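October
Inês Vilela

Chapter 2
Picking a Gripper You Won't Regret by Thursday

Every gripper looks brilliant in its catalog. The Tekadum closes on a block and holds it; so does the Sullus, for a good deal more money. This chapter compares the two in simulation, where dropped parts make no noise and the repair bill is zero.

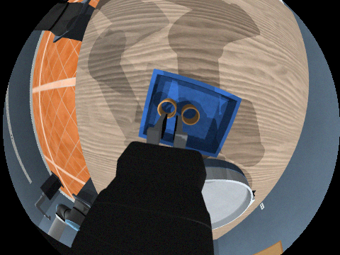

Each gripper gets 15 tries per part – same arm, same controller, same starting pose. Change two things at once and you will learn nothing, though you may still get a nice chart. Our Sullus managed 11 on its first run, and we had already written the paragraph praising it.

Before you start, decide what counts as a grasp.
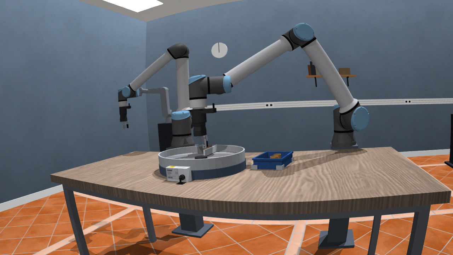 2.1 What Counts as a Grasp

A grasp begins when both fingers touch the part and the part stops sliding.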